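スカラッハ湖畔キャンプ場、電源サイトを従量制に　意見645件、うち多くは電気ケトルの話

湖畔のRV・キャンプ場「Skallach(スカラッハ)」を運営するJenham社は、電源付きサイトの電気代をこれまでの定額込みから従量制に切り替えると発表した。実施は8月から。区画ごとに小さな灰色のメーターが付き、使った分だけチェックアウト時に請求される。

仕組みとしては珍しくもない。家に住んでいる人なら毎月経験していることである。ただ、家を離れて湖を見に来た人たちにとっては事情が違うらしく、発表後に同社が受け付けた意見は645件に達した。場内の区画は全部で400、電源付きはそのうち140だから、単純に割れば電源サイト一つにつき四通を超える手紙が届いた計算になる。同社の支配人ヴァルッテリ・ハカラ氏は「夏至祭の花火をやめたときより多い」と話している。花火のときの数字は教えてもらえなかった。

同氏によると、賛成意見もあるにはある。テント派からのものが多い。電源を使わない人たちが、電源を使う人たちの料金改定に賛成しているわけで、民主主義の健全さを感じさせる。

定額制のもとで何が起きていたか

これまでの電源サイトは一泊の料金に電気代が含まれ、何をどれだけつないでも値段は同じだった。その結果どうなったかは、場内を夕方に一周すればわかる。車載エアコンに加えて家庭用の扇風機。外置きの冷蔵庫。もう一台の外置きの冷蔵庫。オーニングの縁を二重に巡る電飾。ある常連は折りたたみ式の食器洗い機を持ち込んでおり、通路からも見える位置で誇らしげに回している。

ハカラ氏は昨夏、肉の焼ける匂いのする方へ歩いていって、電気式のピザ窯に行き当たった。窯の持ち主は一切れ勧めてくれたという。同氏は受け取り、食べ、事務所に戻ってメーターの見積もりを取り始めた。

「ピザはうまかった。そこは公平に言っておく」

Jenham社の説明では、夜の七時を過ぎると湖側の列の電圧が下がり、奥の区画から順に電子レンジの皿が回らなくなる。ブレーカーが落ちれば列ごと暗くなる。暗くなると星がよく見えるので、このときばかりは全員が外に出てくる。宿泊客の満足度調査で「印象に残った体験」の欄に停電と書いた人が複数いたことを、同社はどう扱うべきか今も決めかねている。

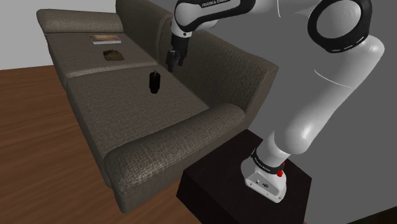 新しい料金の読み方

料金表は受付の壁に貼り出されている。A3の紙に小さな字で刷ってあり、読み終えるころには列の後ろの人と知り合いになれる。要点だけ拾うとこうなる。

基本の宿泊料は少し下がる。電気代が抜けるからだ。そのかわりメーターの使用料として一泊2ユーロがかかる。電気を一切使わなくてもかかる。使わないならなぜ電源サイトに泊まるのか、という問いは両側から発することができ、意見書のうちかなりの数がこの一点をめぐって書かれている。

使った電気は、到着時と出発時のメーターの数字の差で計算する。到着時の数字は受付の係が読み、出発時の数字は利用者が自分で読んで申告する。後で係も読む。二つが食い違ったときは係の数字が優先される。では何のために自分で読むのかと尋ねたところ、「意識を高めていただくため」との回答だった。

予約はこれまで通り予約サイト「Matubbar」で受け付ける。予約画面には新たに「想定される電気の使い方」という欄ができ、控えめ、ふつう、たっぷりの三つから選ぶ。何を選んでも料金は変わらない。たっぷりを選んだ人には、確認メールに節電のお願いが一段落加わる。

すでに8月の予約を済ませている人は、予約した時点の料金が守られる。ただし日程を一日でも動かすと新料金になる。この規定が知れ渡ってから、天気予報が悪くても日程変更を申し出る人がぱったりいなくなったそうで、受付の電話は静かになった。

メーターは誰の味方か

メーターを納めるのはToveckという小さな会社で、もともとは船着き場の係留用電源を手がけてきた。担当のニーロ・ユントゥネン氏は、場内の説明会に実機を一台抱えて現れ、長机の上で延長コードにつないでみせた。何もつながない状態で数字が動かないことを示すためである。出席者は全員、かなり長いこと黙って数字を見つめた。数字は動かなかった。後方から「ずっと見ていれば動くんじゃないか」という声が上がり、説明会はそのぶん延びた。

ユントゥネン氏によれば、問い合わせで多いのは精度のことではなく色のことだという。灰色が景観に合わない、せめて緑にできないか。同氏は緑の製品もあると答えたうえで、緑にすると夜に見つからず、つまずく人が出ると付け加えた。船着き場では実際に二度落ちたそうだ。何が落ちたのかを聞き返す人がいなかったので、この記事でもわからない。

表示部は膝の高さにある。自分で読んで申告せよという制度のわりに低い。腰の悪い利用者からは、携帯電話を下に差し出して写真を撮ればよいのかという質問が出て、ユントゥネン氏は「皆さんそうなさいます」と答えた。

長期滞在組の言い分

いちばん強く反対しているのは、春の終わりから秋口まで同じ区画に居続ける長期滞在の人たちである。湖側の端に十一年通うインピ・ケンッパイネンさんは、645件のうち三件を自分が書いたと認めている。一件目は反対意見、二件目は一件目の誤字の訂正、三件目は二件目に返事がないことへの抗議だった。

「電気が惜しいんじゃないの。数えられるのが嫌なの」とケンッパイネンさんは言う。「ここに来て初めて、自分が朝に何杯コーヒーを飲んでいるのか知ることになるわけでしょう。知らないでいたいから来てるのに」

隣の区画のカウコ・ハマライネンさんは対抗策として、屋根に太陽光パネルを載せた。パネルの代金を電気代で取り返すのに何年かかるか計算したかと聞くと、計算はした、と答えて話題を魚に移した。今年はパーチがよく釣れるらしい。小ぶりだが数は出る。餌は普通のミミズでいい。

ハマライネンさんのパネルは、午後になるとケンッパイネンさん側の白樺の影に入る。白樺を少し刈ってよいかどうかは規約のどこにも書かれておらず、二人はこのところ挨拶を短めに済ませている。

コーヒーについては別の動きもある。保温ポットを持って隣の区画に湯をもらいに行く人が増えそうだというのである。まだ新料金は始まっていないのに、すでに先月から始めた人がいる。もらわれる側は電気代が込みの今のうちは機嫌よく分けているが、来月どうなるかはわからない。意見書の中には「湯の貸し借りに関する指針」を求めるものがあった。同社は検討すると返事をした。意見書の多くに同社は検討すると返事をしている。

共用棟のコンセント

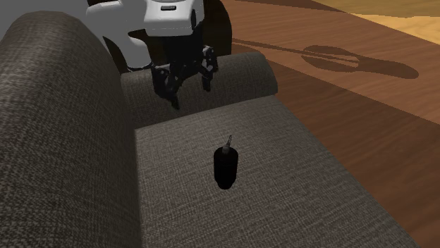 共用棟の電気は、従量制に移った後も宿泊料に含まれたままになる。調理室、洗濯室、談話室のコンセントは誰でも使え、メーターはない。電源サイトの利用者がここに目を付けないはずがなく、Jenham社は先回りして一枚の追加規定を用意した。それによれば、共用棟で充電してよいのは電話、懐中電灯、ひげそり、補聴器など「手に持てるもの」に限り、車両用のバッテリーと冷蔵庫は不可とする。アンプにつなぐ楽器も不可である。茶色い木の床にギターの形の影が長く伸びている分には電気を一切使わないので、規定のうえでは何の問題もない。ただ、影の側からアコースティックかどうかを申告する方法は定められていない。

「手に持てるもの」の解釈もさっそく割れている。ハマライネンさんは、車両用バッテリーは手に持てると主張し、受付の前で持ってみせた。しばらく持っていた。受付の係は規定の文言を読み上げ、ハマライネンさんはその間ずっと持っていなければならなかったので、最後のほうは交渉というより我慢比べに近かった。

ハカラ氏は文言を「片手に持てるもの」に直すつもりでいる。すると電動工具をどうするかという問題が残り、工具をキャンプ場で何に使うのかという問題も残る。同氏はこの二つを同じ紙に書いて、机の引き出しに入れた。

談話室の利用時間は変わらない。席を取るために充電中の電話だけを置いて立ち去る行為については、遠慮してほしいという貼り紙が出る。貼り紙はこれで共用棟の十三枚目になるが、ドアに貼る場所がもうないため、自動販売機の脇に回される見込みである。

テントの人々

電源を持たないテント区画の利用者は、この件でおおむね上機嫌である。湖から離れた松林のサイトに毎年自転車で来るレンニ・ヴオリネンさんは、説明会にも出席した。自分の料金は一セントも変わらないのに、である。

「面白かったですよ。冷たい飲み物も出たし」とヴオリネンさんは言う。飲み物は会場の冷蔵庫で冷やしてあり、その電気代は主催者が持った。

もっとも、テント側が無関係でいられるのもいつまでかはわからない。意見書には、テント利用者が共用棟で電話を充電する分も負担すべきだという提案が少なからず含まれている。シャワーの湯はどうか、通路の灯りはどうか、と続けていくと、いずれ誰が湖を余計に眺めたかという話になりかねない。ある意見書は実際、湖側の区画の利用者が湖の眺めに対して払っていないことを指摘していた。差出人は湖側の区画に泊まっていた。

ヴオリネンさん自身は充電もひかえめで、携帯電話は夜のあいだ切っておくという。連絡がつかなくて困らないかと尋ねると、困る人はいるが自分ではない、とのことだった。

工事の予定

メーターの設置は今月中に湖側の列から始まり、松林寄りの列で終わる。作業中は列ごとに電気が止まる。止まる時間帯は午前十時から正午までで、前日の夕方に受付の黒板に書き出される。黒板は雨の当たる場所にあるため、雨の前日は受付で口頭で確認したほうがよい。

停電中も水道は使える。汚水の処理設備は電動ポンプで動いており、こちらは発電機でつなぐ。発電機は場内の騒音規定の上限をわずかに上回るが、運営側の設備なので規定の対象にならない。この点についても意見が来ている。

アイスクリームの売店は、停電の二時間は冷凍庫を開けない方針をとる。子どもの多い週に当たらないよう日程を組んだとハカラ氏は胸を張ったが、カレンダーを見ると湖側の工事は学校の夏休みのまん中に入っている。指摘すると、同氏はしばらく自分の手帳をめくり、これは去年の手帳だと言った。

旧料金の最後の夜には、湖側の列で有志が持っている電飾をすべて点けるという話が出ている。主催者はいない。ブレーカーが持つかどうかについてユントゥネン氏に見解を求めたところ、Toveckの担当範囲はメーターまでで、ブレーカーは含まれないという返答があった。ピザ窯の持ち主は参加の意向を示しており、生地は前の晩から仕込むそうだ。

料金表の写しは受付で無料で受け取れる。カラー版は有料。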